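Rotating a dry-goods shelf, Sorholm pantry

Work through the shelf in August, before the autumn order goes in.

1. Take everything off one shelf and group it by type. Keep noodles apart from rice and flour. 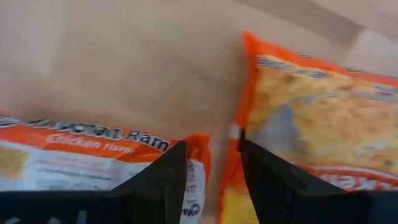 2. Read the date on each item and write the month on a sticker — large figures, front face.
3. Put the earliest date at the front. Leave a gap of 13 mm behind the shelf lip so stickers stay readable.
4. Weigh opened bags. Anything under 200 g goes in the use-first box.
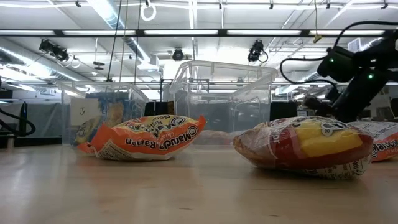 ## Updating the list

Enter changes in the Nilley sheet, column 3. Diane Petrenko holds the master copy — send corrections to her.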